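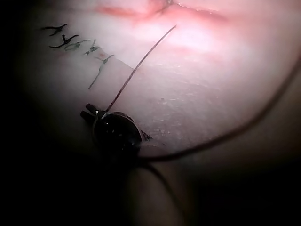

Wrist camera view, suture pad with five interrupted knots along the seam.

Wastis bench suturing arm: frequently asked questions
Last edited 2025-07-29

What is Wastis?
A small robot arm built in a shared workshop to practice stitching on a tissue pad. It is a hobby build. It has never been near a patient and the design has no provision for that.

Can I build one at home?
Yes. The base plate needs a rigid table and a clear radius of 82 cm. Most of the printed parts fit a common desktop printer. The wrist block should be machined, or printed solid and checked for flex before the gripper goes on.

What does the Rerport board do?
It runs the joint motors and reads the encoders. The control loop runs at 108 Hz. Earlier firmware ran slower and the wrist oscillated under thread tension. If you flashed before May, update.

Does it tie the knots on its own?
No. A person drives it from the hand controller. Recorded motions can be played back for homing and parking only.

Why is the lighting so uneven?
The lamp gives a narrow pool of light and the camera exposure is locked to it. Anything outside the pool goes close to black. A moist pad surface also throws glare. Move the lamp a little to one side before raising the exposure - auto exposure hunts whenever the gripper moves.

How do I keep the thread out of the gripper?
Keep the long end in a wide arc to one side of the jaw and pull the working strand away from it. Black thread on a pale pad is the easiest combination to follow on the monitor.

Should I trim the tails?
Leave them short but visible. One long tail does no harm to the knot, but it can lie across the pad and be mistaken for the working strand.

Which gripper tip fits?
The Plendent tip, with the 6 mm shaft. The Kälin tip also fits but needs the spacer from the parts folder, and the tool offset must be measured again.

How often should it be calibrated?
After every tip change, and after every 10 hours of use. Run the wrist routine first, then the camera routine. The order matters - the camera offset is stored relative to the wrist.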